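27 June 2023 would be the wrong format, so the byline follows the brief's form.June 27, 2023
By our technology correspondent

Two pairs of fingers and a pink dish

I have dropped a lot of crockery in my life, but until this month I'd never done it from the other side of a table with somebody else's arms. I spent 2 days at a workshop in Brallotstead, swapping grippers on and off a pair of robot arms and trying to get them to do the sort of jobs I do at home with the radio on. Pick up the spatula. Put the spatula down. Move the dish without taking a chip out of it.

You'd think the arms would be the exciting bit, and they do have a certain swagger when they swing round to their starting positions. By lunchtime on the first day I'd stopped noticing them. Everything I cared about was happening in the last few centimetres, where the fingers are, and I became weirdly opinionated about fingers.

The Zernon came first. It's a plain two-finger design that opens wide and shuts with a soft little click, and I got on with it straight away (which made me suspicious, as I don't get on with anything straight away). The workshop's price list has it at £737 each, so a pair for two arms is a proper purchase but not a mad one. It closes quickly, it lets go cleanly, and when I steered it into the tabletop it stopped and waited for me to apologise.

What it doesn't like is anything thin. I tried it on a wooden spoon, a pencil and the handle of a fish slice, and each time the far end drooped slowly towards the table like a flower that needs watering. Squeezing harder helped a bit. Wrapping the fingertips in the rubbery stuff you put under rugs helped a lot more!

Then came the Dudek, at £2,433, and I'm afraid you can feel where the money went. The fingertips tilt slightly as they meet whatever you're holding, so they lie flat against it, and that droop all but vanished. It's slower, though, and fussier to fit. I managed a swap on the Zernon in 4 minutes by the end of the first afternoon, while the Dudek had me hunting under the bench for a washer and saying words I won't repeat in a family magazine.

Both were driven through the same Vornorari controller, a box with one very good knob and a menu I never fully understood. The good knob sets how hard the fingers close. Turn it down and you can hold a grape; turn it up and you can hold a grape once. I'd have liked a second knob for speed — that setting is buried three screens down, and I went looking for it constantly.

By the second day I'd moved on to kitchen things, with an arm on each side of the table and a camera at chest height looking straight across at the back panel. I grew fond of that view. It shows you very little of the arms and rather a lot of what you're reaching for, and the pale green behind makes a white handle or a black rim reasonably easy to pick out. Black fingers against a black tabletop are another matter. I lost track of the left gripper more than once when it was down low, and I'd put a strip of bright tape on each finger if the kit were mine.

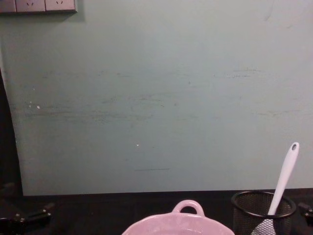 The handle test

The white utensil in the mesh cup was my favourite challenge of the lot. There's plenty of handle to grab, but it leans, so you have to bring the fingers in at the same slant or you simply shove it round the rim. With the Zernon I got it out on my third go and felt like a champion. With the Dudek I got it first time and felt a bit less like one, as the gripper had clearly done the clever part.

The pink dish was harder. Its looped handle looks like an invitation, and putting one finger through the ring seems terribly neat until you lift and the whole thing swings. I had better luck pinching the ring from both sides, gently, and going up slowly. The wavy rim I left alone after one attempt with the Zernon, when the fingers skated along the glaze and my stomach went with them.

So which would I buy?

If I were fitting out two arms with my own money, I'd have the Zernons and a roll of that rubbery matting, and I'd spend what was left on a day's practice. For someone working with thin tools from morning to night, I can see the Dudek earning its keep, and I did miss those tilting tips whenever I swapped back. I'd happily keep the Vornorari for either, knob and all, provided somebody moves the speed setting.

I'm booked in again in August, when there should be a softer set of fingertips to try on the Zernon. I've already promised to bring my own crockery.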